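August 15, 2020

Went to the Grikent open day after all. Cinzia had a spare pass and I had nothing better to do, and I'd been rude about the place at dinner in February, so I owed it a look. Parking was across from Hollmann and cost more than lunch.

First they walked us through a hall of posters. "Sorting reimagined." A man named Tadeo Toledo gave the talk. Pleasant, fast, sleeves rolled up. He said the Pirutum arm had been shown the task 300 times and could now do it by itself. I asked what happens if you swap in something it hasn't been shown. He said that was a great question and went on to the next slide.

Then the demo tables. Ours had wooden cubes, red and blue, and the job was color sorting. My nephew could do this at two, and he did it for raisins. I took pictures anyway and put them in here so I can't exaggerate later.

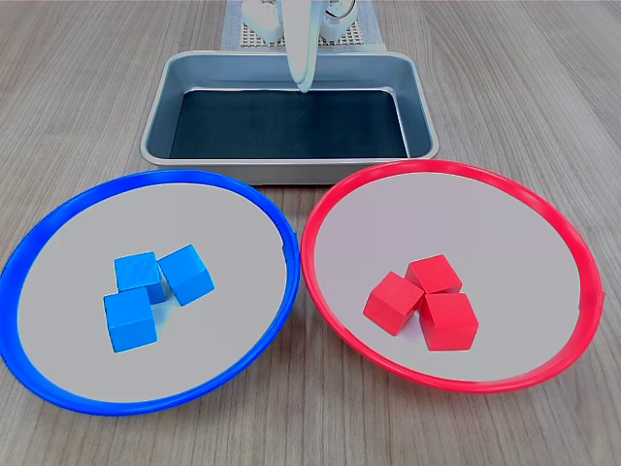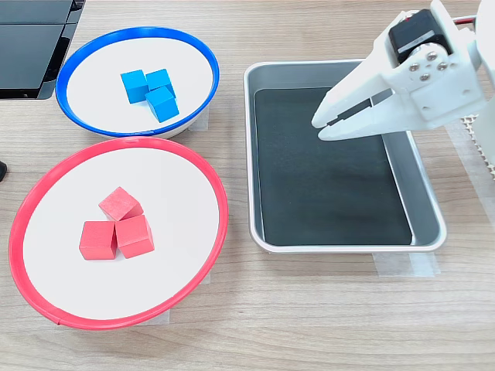
One red among the blues in the next one.
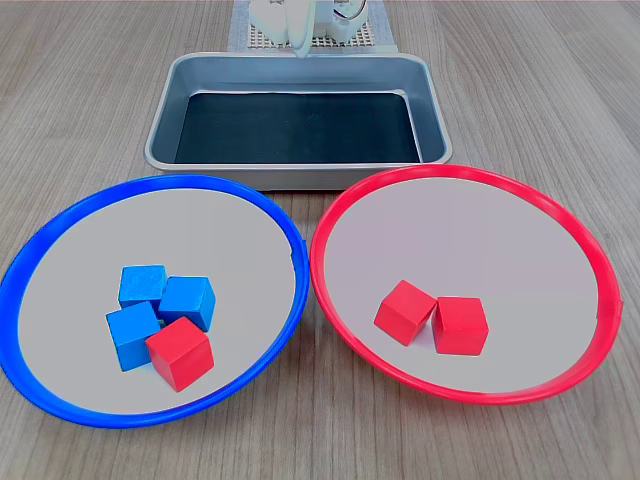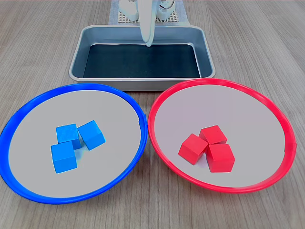 Cinzia thought it was charming. I said it was slow. She said I was slow too before coffee, fair enough. What bothers me is the gap between the table and the brochure. The brochure (Mevau, their "platform," whatever a platform is) has warehouses in it, trucks, a woman in a hard hat smiling at a screen. I asked Tadeo how often it gets one wrong and he said "rarely." Rarely out of what? He didn't have the number on him. A man who knows it took 300 showings ought to know how many mistakes came after.

I'll give them this: they let us stand close and didn't rush anyone along, and the young woman at the next table admitted hers had been acting up since morning. I liked her best of anyone there. She should have given the talk.

Signed up for the newsletter by accident, trying to get a pen. Home by 4. Feet hurt. Cinzia wants to go back for the evening session next time and I said we'll see, so I suppose we're going. Must call the dentist.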